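Last edit: November. Added the part on movement after the second winter.

I get asked by email how I keep a solid wood top flat and presentable without a film finish, so I'm writing the procedure down once and linking to it. It applies to tabletops, counters and desks in closed-grain wood, kept indoors. I have no useful data on outdoor furniture.

## Oil versus film

A film finish (polyurethane, lacquer) sits on the surface and fails locally. A water ring or a dent breaks the film, and the repair normally means stripping the whole top. A penetrating oil fails gradually and can be repaired in patches. The cost is maintenance: two coats a year for a desk, more for a kitchen counter.

I switched to oil after a poly coat on my desk in the Mutcombe apartment lifted along one edge. Stripping it took longer than all the oiling I have done since.

Light woods show the difference between products most clearly. Linseed ambers noticeably in the first few months. Karras hardwax stayed closer to bare wood on my test boards, and Prodell's tung blend fell between the two.
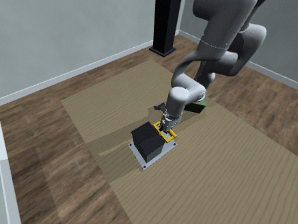
## Surface prep

1. Scrape off any old wax. Sandpaper clogs with it almost immediately.
2. Sand with the grain at 80, 120 and 180 grit. I stop at 180. Going finer closes the surface and the oil sits on top.
3. Vacuum, then wipe with a damp cloth to raise the grain. Let it dry overnight.
4. Knock back the raised fibers with a worn piece of 180, using light pressure and no machine.
5. Check under a low side light. Cross-grain scratches that are invisible at noon are obvious at 8 p.m. with a desk lamp laid on the surface.

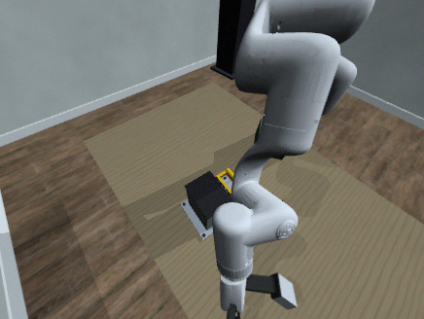 ## Application

Flood the first coat and keep the surface wet for 15 minutes, moving oil from glossy areas to dull ones. Wipe off everything that has not soaked in. If the surface feels tacky the next morning, too much was left on. A second wipe with a little fresh oil usually dissolves it within the first day. After that it has to be scraped.

Coats two and three are thin. I allow 24 hours between them at room temperature and double that if the room is below 60°F.

Oily rags can self-heat and ignite. Lay them flat outdoors to dry, or submerge them in water in a lidded metal can.

## Movement

I logged the width of my top for two winters with calipers and a Jandevico hygrometer. At 50 percent relative humidity it measured 1,049 mm. It was 8 mm narrower at the driest reading, with the same oil schedule throughout. Oil slows moisture exchange slightly and does not stop it.

The practical consequence is in the fasteners. Slotted holes or figure-eight clips allow the top to move across its width. Screws driven straight through a rigid apron do not, and the top will cup or split. I also oil the underside with the same number of coats, so both faces take up moisture at a similar rate.
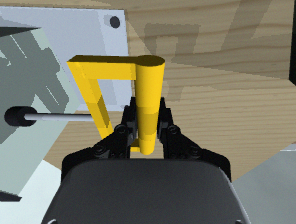
*Yellow against light brown wood.*

Next on the list is a side-by-side of the three products on offcuts of the same board, with coffee and vinegar left on for an hour each. The boards are cut and on their second coat.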